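昼休みに書いてるので雑です。前回の記事から間があいた。生きてます。

うちの職場に機械が入る話、前にちょっとだけ書いたら思ったより読まれてて、続きはまだかと言われたので続き。会社の細かいことは書けないので書けるとこだけ。

前提だけ。勤め先はRilteoという清掃と備品補充の会社。地味。オフィスビルとか宿泊施設とかに人を出して、ゴミ集めて袋替えて、タオル畳んで、足りないもの足して、帰ってくる。私は現場が長くて、去年から教育のほうも半分やってる。新人さんに袋のかけ方を教える係。そんな係があるのかと親戚に言われたけど、ある。あるんです。

で、Cermontっていう社内のプロジェクトが始まった。名前の由来は知らない。聞いたけど担当も知らなかった。要するに、現場の細かい手作業のうち機械にやらせられそうなものを洗い出して、少しずつ任せていきましょう、という計画。床は前から機械がやってる。床は早かった。問題は手のほうで、手の仕事ってのは本当に、説明しろと言われると詰まる。

最初の説明会のことは覚えてる。会議室が暑かった。スライドに「作業者の負担軽減」って大きく書いてあって、隣の席の人が小さい声で「人数軽減」って言って、みんな下向いて笑った。笑ったけど、まあ、全員それを考えてたわけで。質疑応答で手が上がらないのは質問がないからじゃないんだよね。聞いたら答えが返ってきちゃうから。

そのあと給湯室のほうが会議みたいになってた。うちの仕事なくなるの、いつなの、パートからなの、契約更新のときに言われるの。誰かが時給1125円の人間より安い機械なんかあるわけないじゃんと言って、いやでも機械は休憩いらないでしょと別の誰かが言って、そこから何を話したかあんまり覚えてない。ポットのお湯がなくなってたのは覚えてる。私が足した。こういうのは機械やってくれるのかな、とお思ったのも覚えてる。

で、現場から何人か「お手本」を出してくれと言われた。

お手本。ここが予想と違ったところ。もっとこう、エンジニアさんがプログラムを書いて、はいできました、使ってください、で渡されるんだと思ってた。そうじゃなくて、まず人がやって見せる。何回も何回もやって見せて、それを記録して、覚えさせる。新人さんに教えるのと同じじゃんと言ったら、担当の人が、同じです、ただし物覚えがすごく悪いですと言った。正直でよろしい。

選ばれた理由は聞いてない。たぶん断らなそうだから。あと袋のかけ方を教える係だから。

見せ方もね、いつもの素手でやるんじゃないです。グリッパーを握ってやる。機械の手先みたいなやつを、自分の手で持って、それ越しに物をつかむ。両手とも。指が十本あったのに急にペンチ二丁で暮らせと言われたような感じ。手袋すらしてないのに手袋より不自由。ケーブルもぶら下がってるから、腕を回すとついてくる。

初日は何もできなかった。本当に何も。袋の口を開けるって、あれ指先でこすって開けてるじゃないですか。親指と人差し指で、しゅっしゅって。湿り気とか温度とか、そういうので開けてる。グリッパーにはそれがない。つまむ、離す。つまむ、離す。以上。袋の口が開かない。新人さんに「こすれば開きますよ」って何年も言ってきた私が、開けられない。

悔しくて帰りの電車で袋のことばっかり考えてた。夕飯の買い物でサッカー台の袋を親指なしで開けようとして、後ろの人に抜かされた。

次の日、担当の人が最初から口が開いた状態の袋でいいですと言ってくれて、それで進んだ。なんだよ、と思ったけど、じゃあ口を開けるのは結局人がやるのかと聞いたら、それは次の段階ですと。次の段階。この言葉、Cermontの会議で一番聞く。難しいものは全部次の段階に住んでる。

作業机はこういう感じ。部屋は社内の、前は研修に使ってたところ。新人さんの挨拶練習をやってた部屋です。今は奥に黒っぽいカーテンが引いてあって、床はケーブルだらけ。挨拶練習の声が響かなくなったのはちょっと寂しい。研修は上の階の狭いほうに移った。

容器に袋をかけて、縁に沿わせて、余りを整える。中身が入った状態もやる。現場だと中身が入ってるほうが普通だし、袋が縁からずれてるのも、下でくしゃくしゃに溜まってるのも普通。きれいな状態だけ見せても意味ないよねというのは私が言って、採用された。うれしかった。会議で私の言ったことが採用されたの、入社以来かもしれない。

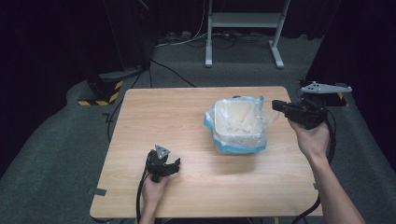
書いた人:ぬかどこ(清掃の人)
2023年4月3日|しごと|コメント 3

写真、自分の手元だけど改めて見ると肩に力入りすぎ。と勝手に思ってる。手しか写ってないのに。白い四角いのが練習用の容器で、袋の裾のあたり、薄い水色っぽく見えるでしょう。あれが机の上でもたついてるのが気になって気になって。現場だったら即直す。

右手のほうのグリッパーの上に、穴のあいた銀色の金具がついてるんだけど、これの重さに慣れるまでが長かった。見た目より疲れるんです。軽い荷物をずっと持ってるのと一緒。洗濯物を干すときに腕が上がらなくなって、湿布のお世話になった。負担軽減とは。

で、だ。やってみて何が変わったか、っていう話を書きたかったんだった。前置きが長い。昼休みもう半分ない。

まず、自分の仕事を言葉にするようになった。これが一番大きい。

袋かけ一つとっても、私は今まで「こう、ふわっとやって、きゅっと」で教えてた。ふわっ、きゅっ。それで通じてた。相手も人間だから。でもお手本を記録するときは、どこが始まりでどこが終わりか決めないといけない。袋に触ったときが始まりなのか、容器の前に手が来たときか。終わりは袋から手を離したときか、余りを整え終わったときか。担当の人に聞かれて、答えられなくて、次の日までに考えてきますと言って、夜に台所のゴミ箱で一人でやった。家族に見られた。何してるのと言われた。仕事、と答えた。

考えてわかったのは、私はどうも、縁を押さえてから一回ぐるっと見てるらしい。手を止めて見てる。そこで袋のねじれを見つけて直してる。そんなこと教えたことなかった。自分でやってるの知らなかったから。

それを新人研修に入れた。「縁を押さえたら一回止まって、ぐるっと見てください」。そしたら新人さんの袋かけが急によくなった。機械に教えるために考えたことで、人間の新人さんがよくなった。これ、ちょっとすごくないですか。会社はそこ別に評価してくれてないけど。報告書に書く欄がない。

次。失敗の扱い。

うちの現場は失敗に厳しいほう。袋がずれてたら客先から電話が来る。来たら始末書とまではいかないけど、朝礼で共有される。名前は出ないけど全員わかる。だから失敗は隠すもの、というか、急いで直すもの、だった。

ところがお手本の記録だと、ずれてから直すところも大事なんですって。完璧なのばっかり見せると、機械はずれたときにどうしていいかわからなくて固まる。だから、ずれたらそのまま続けて直してください、止めないでください、と言われる。最初は気持ち悪かった。失敗してるのに、いいですね、それいいです、と言われる。褒められてるのか何なのか。

でもだんだん、これは新人さんにも言えるなと思って。今までは見本で失敗したら「あ、ごめんね、もう一回最初からやるね」ってやり直してた。今はそのまま直すところまで見せてる。先輩もずれるんだ、って言われた。ずれるよ。毎日ずれてるよ。

三つ目というか、あんまりよくないほう。

お手本を出す人と出さない人で、空気が分かれた。

私ら記録組は現場に出る時間が減る。減ったぶんは誰かが埋める。埋める人からしたら、涼しい部屋で袋いじってる人たち、になる。言われたことはない。ないけど、更衣室で話が止まる感じ、わかりますかね。あれ。3月は異動の時期と重なって人が足りなくて、特にひどかった。私も現場に戻りたいですと言ったけど、記録の枠が決まってるからと言われて、そのままになった。

あと、これは言われたことがある。「自分の首しめる練習してるんでしょ」。冗談っぽく。冗談っぽかったけど、冗談じゃなかったと思う。そのとき何て返せばよかったのか今でもわからない。へへっと笑って終わった。帰ってから腹が立って、そのあと、いやそうかもなと思って、寝た。

会社の説明だと、人は減らさない。任せるのは夜間の補充と、あと人が集まらない物件の袋替えから。Lovia(機械のほうの呼び名。かわいすぎる名前だと思う)が入るのは、Prosserというビルが最初になる予定。あそこは本当に人が集まらない。駅から遠い、搬入口が寒い、エレベーターが遅い。募集をかけても続かない。私も応援で行ったことあるけど、二度と行きたくない。だから、あそこを機械がやってくれるなら、そりゃあ助かる。助かるって言う人は多い。Prosserだけなら、とみんな言う。Prosserだけならね。

その先のことは、次の段階。

Prosserの常駐の人たちはどう思ってるんだろうと気になって、応援のときに話した。古株の人は、ゴミ箱の数が781もあるんだから来てくれるなら誰でもいい、機械でも猫でもいい、と言ってた。猫はだめだと思う。でも同じ人が帰り際に、私がいつも最初に回ってる階は残しといてほしいんだけどな、とも言った。朝一番に行くとそこの会社の人が挨拶してくれるんだって。別に話すわけじゃなくて、おはようございます、だけ。それを担当の人に伝えたら、メモしてた。メモはしてた。

機械が夜に全部替え終わってたら、朝その階に行く用事がなくなる。用事がないのに挨拶だけしに行くわけにいかない。こういうのはどの資料にも載ってなくて、負担軽減の表のどこに入れたらいいのかもわからない。負担じゃないもんね。軽減されても困る。

あ、時間。続きは帰ってから書く。

帰った。ごはん食べた。続き。

読み返したら暗いな。別に暗い話をしたかったわけじゃない。楽しいこともある。

楽しいこと。記録がうまくいった日は、単純に楽しい。袋の縁が一発で決まって、余りもきれいに収まって、グリッパーを離した瞬間、部屋の向こうから「今のきれい」って声がする。現場だと袋かけがきれいで声がかかることなんてない。きれいで当たり前だから。うちの仕事って、できてると見えなくなる仕事なので。それを一日じゅう見られて、いいとか惜しいとか言われるのは、新鮮というか、恥ずかしいというか。

記録した本数も溜まってきて、記録組全体でほぼ目標に届くところまで来た。目標の数字は書けないです。途中で机の高さを変えたり容器の種類を変えたりしてやり直しになったぶんもあって、やり直しのときは全員無言だった。チョコを配った。チョコで立ち直る職場です。

で、この前はじめて、Loviaが自分でやるところを見せてもらった。私らのお手本で練習したやつが、容器に袋をかける。

遅い。

とにかく遅い。袋をつまんで、止まって、考えて(考えてるように見える)、そーっと持っていって、縁のところで引っかかって、また止まって。見てるこっちの手が動きそうになる。隣にいた人が「がんばれ」って言った。機械に。私も言った。袋の片側は容器の外に落ちたまま終わって、うちの朝礼なら共有案件。

でも、縁を押さえたあとで一回止まったんですよ。そいつが。

私の癖だと思った。ぐるっと見るやつ。担当の人に、今のは私のですかと聞いたら、いやあ、どうでしょうね、処理待ちかもしれませんと言われた。処理待ち。夢がない。でも私は自分のだと思うことにした。思うのはタダなので。

それ見てから、なんとなく、更衣室で嫌な感じになったときも前ほどこたえなくなった。理由はうまく書けない。あんなに遅くてあんなに必死なのが、自分の首をしめにくる相手には見えなかったからかもしれない。速くなったら違うのかも。速くなるんだろうな、たぶん。新人さんもみんな速くなったし。

あと制度の話を少しだけ。お手本を出す時間の手当がつくことになった。額は、まあ、ジュース代。最初はつかなかった。つかないのはおかしいと、これは記録組のみんなで言った。現場の経験がなきゃできないことをやってるんだから、ただの持ち場替えじゃないでしょう、と。通るまで二ヶ月かかった。額よりも、給与明細に項目ができたのがよかった。項目名は「動作教示」。かっこいい。母に見せたら、踊りでも教えてるのかと聞かれた。だいたい合ってる。

それから、記録組は交代制に変わる。これもこっちから言った。同じ人ばっかり部屋にこもってるから空気が分かれるんで、現場の人に順番に来てもらったらいい。一回あれを握ってみたら、涼しい部屋で楽してるとは思わないはず。湿布の減りを見てくれ。

交代でもう何人か来てて、面白いのは、同じ袋かけでも全員ちがうこと。容器を自分のほうに引き寄せる人、押さえたまま袋だけ動かす人、先に奥をかける人、手前からの人。こんなに違ったのかと思った。長年同じ現場にいて、隣で同じ作業してたのに、お互いの手元なんか見てなかったのね。忙しいから。部屋だと見る。見て、え、そっちからかけるの、という話になる。この前は奥からか手前からかで本気の言い合いになって、担当の人が記録を止めるのを忘れてた。

ちなみに私は手前から派。奥からの人の言い分もわかるけど、壁ぎわの容器だと腕が入らないでしょう。机の上だから奥からできるんであって。これは譲らない。

「自分の首しめる練習」って言った人も、来週の順番に入ってる。来るって言ってた。何を話せばいいかな。普通に、ケーブル踏まないでくださいね、から始めようと思う。ほんとに踏むから。黒い線が床をななめに這ってて、私は初日に引っかけた。機材のほうの黄色と黒のシマシマのテープ、あれが目に入ったら足元見る、って自分で決めてからは引っかけてない。これも教えよう。

会社に望むこと。書いとこう、せっかくだから。Prosserに入れたあと、あそこの常駐の人たちの配置をどうするのか、早めに教えてほしい。決まってからじゃなくて、決める前に。決まってから「ご理解ください」って紙が貼られるのはもういやです。床の機械のときがそれだった。朝来たら床の担当表が変わってて、機械が置いてあって、紙が貼ってあった。あの機械自体は好き。角で困ってるのとか、助けてあげるし。でもあの紙はまだ覚えてる。みんな覚えてると思う。

それと、お手本に使った私らの動きが、この先よその会社とかでも使われるのかどうか。聞いたら確認しますと言われて、まだ返事がない。別に使うなと言ってるんじゃなくて、使うなら言ってほしい。どこか知らないビルで、知らない機械が、縁を押さえて一回止まってたら、私それ見に行きたいもん。

そうそう、コメントで聞かれてたやつ。「ロボットに仕事を教えるのって特別な資格とかいるんですか」。いらないです。うちの場合は、現場で袋をかけてきた人なら誰でも。説明は短かった。始めるときの合図と、終わるときの合図と、無理な姿勢でやらないこと。あとは慣れ。爪は短いほうがいいかもしれない、グリッパーを握る側の。機械に強い必要もない。私、自宅の録画予約ができません。

もうひとつのコメント、「タオルもやるんですか」。やります。たぶん次。タオルのほうが袋より楽だと言う人と、絶対に袋より地獄だと言う人がいて、まだわからない。私は地獄のほうに賭けてる。角が合わないよ、あれ。素手でも合わない人がいるのに。そしてうちのタオルは、畳んだ耳を手前に揃えるっていう客先ルールがあって、これを担当の人に説明したら長い沈黙があった。次の段階になるかもしれない。

洗濯機が終わったので今日はこのへん。腕がだるいので干すの代わってほしい。Lovia、うちにも来てくれ、遅くていいから。

タオルが始まったらまた書きます。湿布のおすすめがあったらコメントください、匂いの少ないので。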